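FOR IMMEDIATE RELEASE

Fulholm publishes setup and service guide for its two-arm bench cell

ULLITZ, 28 August 2018 - Fulholm has released a setup and service guide for the Dalo cell, its two-arm robot station for light handling work. The guide covers mounting, cabling, zero checks and joint replacement, and comes with a simulation model of the cell so that technicians can go through each job on screen before they pick up a wrench.

The guide replaces the loose service sheets that shipped with earlier cells. It runs to 48 pages and is written for the person who looks after the machine day to day. No programming experience is needed for the mechanical chapters.

"Most of the calls we get are about the first week," said Herman Wuisan, service manager at Fulholm. "A bolt on the base block was left finger tight, or a cable was tied down too short and pulls when the elbow comes up. We have put those items at the front of the book."

Both arms of the Dalo cell mount on one frame of slotted aluminum profile that reaches over the work board from the side. The guide asks installers to fix the frame first, check it for level, and only then bolt on the arms. Base bolts are tightened in a cross pattern and checked again after 35 hours of running. 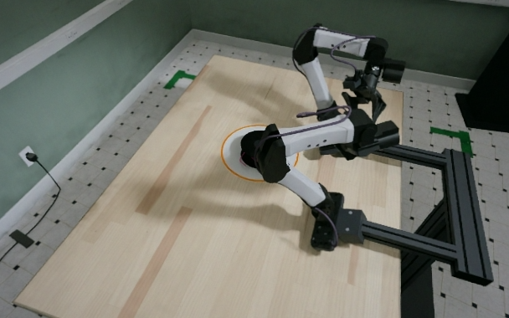
Cabling has its own chapter. Cables that run along the links should be left with enough slack to form a loose loop over each joint. The technician then moves each arm by hand through its full travel with the power off and watches for any point where the loop goes tight or catches on a housing. Ties go on last.

The zero check uses a ring target on the board. Each arm is brought over the ring in turn at low speed, and the reading is compared with the value stored at installation. If the difference is more than 2 millimeters, the guide sends the technician back to the frame bolts before any joint is recalibrated. Wuisan said that skipping this step is the usual cause of repeat service visits.

"If the frame has moved, you can recalibrate all day and it will be off again by the next shift," he said.

Joint replacement is described for the shoulder, elbow and wrist. A failed joint is swapped as a complete unit and returned to Fulholm for repair. The arm must be supported before the link bolts are loosened, and the old unit's serial number goes into the service log. Gripper fingers are treated as wear parts and can be changed without taking off the wrist.

The simulation model was built with Sulemana, which also supplies the cell's control software. It includes both arms, the frame and the board, and can be used to try a new base position or check reach before holes are drilled.

The guide and model are free to registered owners of the Dalo cell. A spare parts kit with one joint unit, a cable set and two pairs of gripper fingers is available for $2,710. Printed copies of the guide can be ordered with the kit.

Press contact: Fulholm Service Department, Ullitz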